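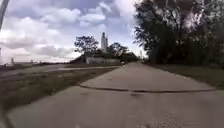

4. Setting up the trip computer

The Trostus bicycle computer needs the wheel size before it can show speed or distance. Fit the sensor and magnet first (section 3).

1. Hold MODE until the display flashes.

2. Press SET to step through the wheel sizes. If yours is not listed, choose CUSTOM and enter the distance the wheel covers in one turn.

3. Press MODE to save. The display returns to zero.

Note: if no button is pressed for 30 seconds, the computer leaves the menu without saving. 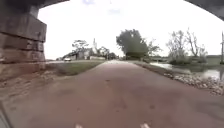 4.1 Checking the distance

A wrong wheel size gives a small error that grows over a long ride. Check it on a straight, level stretch with a measured length of 100 metres. Choose a start point you can find again without getting off, such as the edge of a stone bridge pier beside the path. Reset the trip distance, ride to the far mark at a steady pace and read the display. If it is more than 2 metres out, go back to step 2 and correct the wheel size.

Caution: do not look at the display while riding near other people. Stop first.

4.2 Loss of signal

If the speed drops to zero while you are moving, move the magnet closer to the sensor.

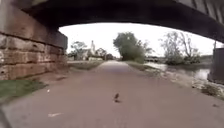
If the fault remains, replace the sensor battery. The wheel size is kept, but the clock must be set again. Spare batteries and magnets are sold by Papadopoulos Cycles, Hutville, under part number 162.

Text revised by Elvia Esquivel, 21 Mar 2023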